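The Town That Keeps Its Afternoon

By Denise Penrose

Friday, July 29, 2022

The first time I came to Bosa, I arrived at two o'clock and thought that something bad had happened. All the shutters were down. A dog was sleeping in the road by the river, and the only sound came from a radio on a high floor. I had a heavy bag and I was hungry, and I had to wait until five to buy bread.

I come from a country where shops close early in winter and never in the middle of the day, so I took this as a kind of insult. Now I have spent four summers here and I defend the long lunch to everybody who visits me.

My neighbour Denise Ashworth moved here from Leeds nineteen years ago and runs a small guest house with her husband. She tells her guests about the closing hours in her first letter, and again when she gives them the key. "They nod, and at half past two they are standing at the door of the chemist," she told me. She herself sleeps for 40 minutes every day, on the sofa and not in the bed, with her shoes on.

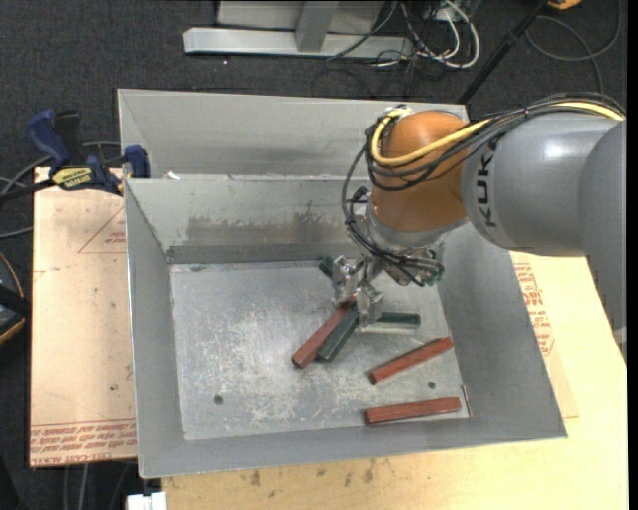 The afternoon rest is older than the clock, and it comes from the work of the fields. People began before the sun and stopped when the heat was too strong. In the towns the habit stayed when the fields were gone, but it was harder to keep in the factories, where the shifts were planned to follow one another. An orange and grey arm with KUKA written on it, reaching down into a metal bin toward the blocks, has no wish to lie down after lunch, and the hours of the people who work beside such machines are often made to fit. Old Biron, who repaired engines here until he was 67, did one year of shifts in the north. He says that he ate his lunch at eleven and never forgave it.

In August the question becomes more difficult. The visitors want ice cream at three, and the families who own the bars want their visitors' money. Carrilho, the café by the bridge, stayed open all afternoon last summer for the first time. The owner paid a student to stand at the counter, went upstairs and slept as always.

I asked her if she would do it again this year. She was already pulling down the shutter halfway, and she said to come back at five, when we could talk about it properly.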